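Equipment Planning Forum > Budgeting and Procurement

Budgeting for a two-arm folding station: what belongs in the first request?

Posted by Randa Masri
April 6, 2018

Our institution operates a central linen and garment room that serves several residential buildings. The room issues and receives plain T-shirts, towels and pillowcases. Management has asked my office to prepare an equipment request for a small automated folding station, to be considered with the October capital round. The station would have two arms mounted over a table and would be used for a trial before any larger commitment is made.

We have received one written proposal, from a supplier named Premia, and expect a second from Nakadska. The Premia proposal prices the arms and the controller as a single line. It says very little about the table, the grippers, spare parts, installation or staff time. I am concerned that we will receive approval for one figure and then be obliged to return for another.

I would be grateful for guidance on the following points. Which items are commonly left out of a first request? Should grippers be treated as equipment or as consumables? Is it reasonable to ask for a trial period before the full sum is paid? The trial would cover 400 garments of one type. Our purchasing rules permit a staged payment if the stages are defined in writing.

Please note that our electrical supply and floor space have already been reviewed and are not in question.

Posted by linenservices_north

Get more quotes. The first one is always high. Also ask whether they will take the arms back if you do not keep them. We did not ask and ours are in a storage room.

Posted by Facilities Planning Desk

The previous reply is correct with regard to return terms, and these should be requested in writing before an order is placed. The remaining matters require more attention.

In our experience the arms are the easiest part of the budget to defend, and the items attached to them are the ones that cause supplementary requests. We prepared a request of this kind for a garment room comparable to yours. The original submission contained 11 lines. The version that was finally approved was longer, and most of the additions concerned tooling, cabling and the work surface.

It is advisable to separate the request into capital items, which will remain in service for several years, and operating items, which will be used up or replaced. The arms, controller, table and mounting structure belong in the first group. Finger parts, jaw pads, replacement cables and test garments belong in the second. Where a supplier offers printed finger parts, the request should state whether the institution will receive the design files or must purchase each replacement. Amini, from whom we obtained our grippers, agreed to release the files only after the matter had been raised twice. The price of the arms did not change as a result.

Staff time should be shown even where it will not be charged. We recorded 173 hours during our first trial. Much of this was spent laying out garments, resetting the table and keeping the log. A reviewing officer who does not see this figure in the request will assume that it is zero.

With regard to the trial, staged payment is a reasonable condition. We recommend that the written stages refer to the condition of the garment at the start and at the end of each attempt. A supplier may otherwise demonstrate the station with shirts that have been laid out perfectly flat by hand. Your own shirts will not arrive in that state.

The list below follows the order in which our office completes its planning sheet. It may be copied and amended.

1. Work surface. State the size, color and finish of the table. If the linen is white, ask each supplier to demonstrate with white garments on the surface being quoted. Contrast between cloth and table can be slight, and a demonstration on a dark surface will not settle the matter.

2. Arms and grippers. Price the two arms and the two grippers on separate lines. Ask for the reach of both arms with a garment of your largest size placed between them. The shirt on the table should be considered in its half-folded state, with one side squared off and the other still rumpled, as well as in its finished state. 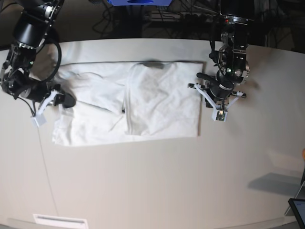
3. Cabling and supports. Request a drawing of the cable routes. Include guides, clips and one spare set of each cable that moves with an arm.

4. Spares. Include jaw pads and finger parts sufficient for the full trial. Kallik supplied ours as a boxed set, and we would order in that form again.

5. Training. Specify the number of staff to be trained and the place where training will be held. Travel costs should be shown separately.

6. Acceptance. Attach the written stages, the garment type and the sum payable at each stage.

Posted by Randa Masri

Thank you both. I have returned the Premia proposal with a request that the grippers and cabling be priced separately, and the same format has been sent to Nakadska. The supplier has confirmed that return terms can be provided. I will attach our completed sheet to this page when the second proposal has been received.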